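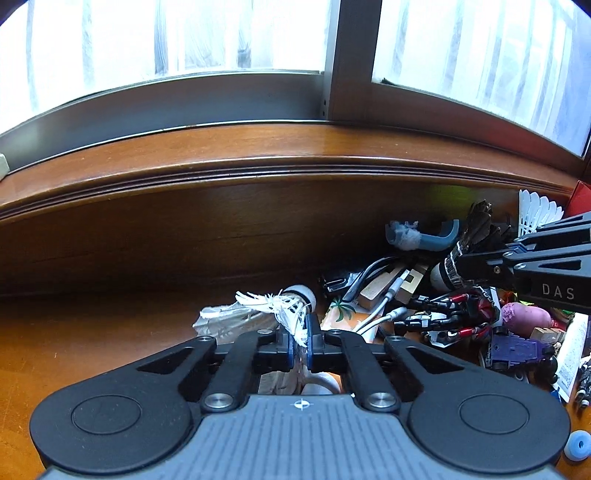
Fouzia Bajwa wrote:
> We tried the Drovel pads at 60 per cent and they crushed the feathers on the third go. Has anyone had better luck gripping by the cork?

Hello Fouzia, and hello all,

Yes, cork every time for us! We've been going back and forth between the Drovel pads and the softer Inenetti ones since November, with a shuttlecock as the test piece, and I do think the softer ones are kinder - though they wear faster, I'm afraid. I'd start at around 32 per cent closing force and creep up from there. Ours let go 17 times before I found the right setting, so please don't lose heart.

Could you tell me which controller version you're on? The older one overshot terribly on small round things.

All the best,
Genji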